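Brick Table – Gallery
Posted August 8, 2018

The Edthorpe brick table has one rule, and it's that the white baseplate stays on the table. Everything else is negotiable, including the colour scheme, which has been argued over since July and still looks like a fruit salad. The tabletop is wood, nicely glossy, and far too dignified for what goes on there.
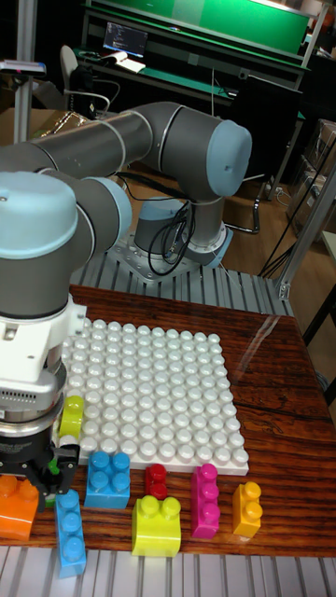

White baseplate, bright bricks, reddish-brown wood.

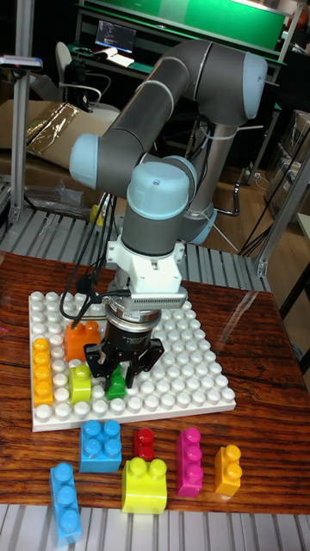 The bricks come from the big tub, number 1236 in the Jikelmont catalogue, which promised 80 pieces and a "calming palette". We'd like to meet whoever was calmed by it. They are the large sort, easy to grip and hard to lose, though the gap behind the radiator has taken two so far and shows no sign of giving them back.

House style, for anyone planning a visit: start at an edge and work in. The Akham school of thought says start in the middle and build up, and the Akham school of thought spends a lot of time picking things up off the floor. Leave your spares in front of the plate where you can see them. Sorting by colour is allowed but will be regarded as showing off.

We did try the Van Wyk plate for a fortnight. It was grey, it was smaller, and the studs had a grip like a bank manager's handshake. It now lives under a pot plant and is doing good work there.

More pictures when there's something taller to show. The current record is a tower from July, and the only evidence of it is a dent in the skirting board.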